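Nirix Fold Station
Garment handling for laundries, print shops and small warehouses

Overview | Specs | In use | Questions

The Nirix is a one-arm folding station for soft goods. It works on a plain white table, it takes T-shirts and other flat garments, and it is meant to stand next to people on a normal shift. We build it at our workshop in Rindau, and we have been using one ourselves on returns and reprints for long enough to get really excited about what it does to a working day.

Folding is the job that gets squeezed in everywhere. A printer pulls shirts off the dryer belt, and somebody has to fold them. A rental laundry finishes a load, and somebody has to fold that too, usually the same person who should be checking stains, answering the phone and loading the next batch. The hands are always needed in two places! With a Nirix on the floor, the pile moves along while the crew gets on with the parts that need a trained eye.

What it handles

Short-sleeve and long-sleeve T-shirts, sweatshirts without a zipper, aprons, pillowcases and flat towels. Cotton and cotton blends are the easiest. Slippery sports fabric works on the slow setting. Screen-printed shirts are fine as long as the ink is fully cured, and the station will plan its grips away from a print if you ask it to (go to Garment, then Keep Off Print). Dark shirts used to be the hard ones for any camera system, so we spent most of last winter on them. Deep greens, navies and blacks give you very little contrast between one layer and the next, and a sleeve tucked under the body can look just like one that's lying flat.
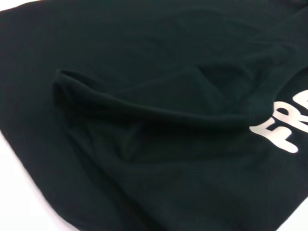
Our answer was to let the station look twice. It takes a wide look at the whole table and then a close one from the wrist, and it only picks a grip when the two agree. If they don't, it asks. A soft chime, a message on the screen, and whoever is nearest can straighten the shirt and press Continue. In October we changed the chime after complaints from the Leiva laundry that it sounded too much like the dryer, and they were right, it did.

What changes for the crew

We get asked about this more than about speed, and we're glad. At Leiva, a hotel and restaurant laundry, three people used to rotate through the folding table, one full shift each, and it was the shift everybody traded away. Now the rotation covers sorting, pressing and quality check, and the person on quality check keeps an eye on the station as well. Shoulders and wrists get a rest. People also told us they talk more, because they're standing closer together than they were with the big folding table in the middle of the room.

There are new things to learn, and we'd like buyers to plan for that. Somebody needs to know how to teach a new garment. Somebody needs to wipe the wrist lens at the start of the shift (lint is a menace). And the crew should have a say in where the station goes. At the Fellico print shop it went next to the packing bench first, and that was wrong - the packers were reaching around it all day. They moved it to the end of the dryer line on a Tuesday afternoon and it has stayed there.

Fellico had the same worry we hear at every demo, whether a station like this means fewer jobs. We can only tell you what happened in their shop. They kept the whole crew and stopped sending folding work out at busy times, and two of the packers now set up the garment programs for everyone else. They're better at it than we are. Their hoodie program is the one we'd like to ship as standard, if they'll let us.

How a garment goes through

Lay the garment on the table with the hem toward the front. It doesn't need to be perfect, but a shirt that's spread out folds neater than one that's bunched up. The arm comes in from the side and works the cloth near the hem first.

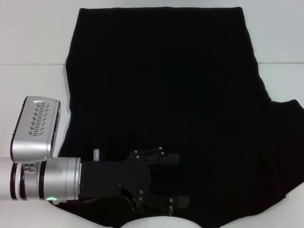 The gripper near the bottom hem of a black garment on the white table.

The pads close gently by default. You can set the grip from 1 to 11, and we suggest starting low and going up only if cloth slips. Heavy fleece likes a 7 or an 8. Thin jersey wants a 3 at most, or you'll see little pinch marks along the hem.

After the first fold the station checks the edges again. If an edge has drifted, it will smooth the cloth before going on, and this is the part we never get tired of watching. It's a small movement and it saves so many ugly folds! You can switch the check off for towels and save some time. Leave it on for anything with sleeves.

Teaching a new garment

Choose New Garment on the screen and lay out one clean sample. The station looks it over and draws an outline. Drag the fold lines where you want them, give the garment a name your crew will recognize, and run it slowly a few times while you watch. The memory holds 80 garment programs, and each one can be copied and changed, so a long-sleeve version of a shirt you already have takes very little work.

A few tips from people who do this every day:

Use a sample in the darkest color you stock. If the outline comes out right on black, the lighter shades rarely give trouble.

Keep the table clear of receipts, tape and tags. The outline tool will happily trace a packing slip that's touching the cloth.

Let the top edge lie naturally. A hem pulled dead straight by hand will relax again as soon as you let go, and then the fold line you drew sits a little off.
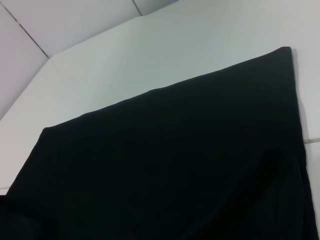 Specs and what's in the box

One arm with gripper and wrist camera
White table top
Touch screen on a swing bracket
Two sets of spare finger pads
Lens cloths and a lint brush
Stop button with a long cable, so it can sit where your crew wants it

Garment programs: 80
Grip settings: 1 to 11
Finger pad life: 2000 garments per set in normal cotton work, less with denim or canvas
Power: standard wall outlet
Languages on screen: English, Spanish, German

Common questions

Can people work at the same table while it's running?
Beside it, yes. For reaching onto the table, press Pause first. The arm holds still until you press Continue, and it looks at the garment again before it moves.

Does it stack?
It slides the folded garment to the side you choose. Stacking is something we're testing at Fellico now, and it's going well with T-shirts and badly with aprons. The strings get everywhere.

Do we need special lighting?
No, but soft, even light helps a lot with dark cloth. A strong lamp from one side makes every wrinkle look like an edge. If your station sits near a window, put the blind down on bright mornings or turn the table so the light comes from behind the arm.

Can one person cover two stations?
Yes, once the garment programs are settled. During the first weeks we'd keep it to one, so there's time to watch and adjust.

What if our crew hates it?
Tell us what's bothering them. The quieter table feet, the longer stop cable and the new chime all came from people who were annoyed with us. We offer a trial on your own floor with your own garments, and we'd much rather hear the grumbling then than after you've bought one.

Ordering and trials

Stations are built to order in Rindau. Setup and a full day of crew training are part of the price, and we ask that everyone who will work near the station comes to at least the morning session. Bring a bag of your most awkward garments to the training - we love those. To book a trial, send us a note through the contact form with the kinds of garments you fold and a quick sketch of your floor.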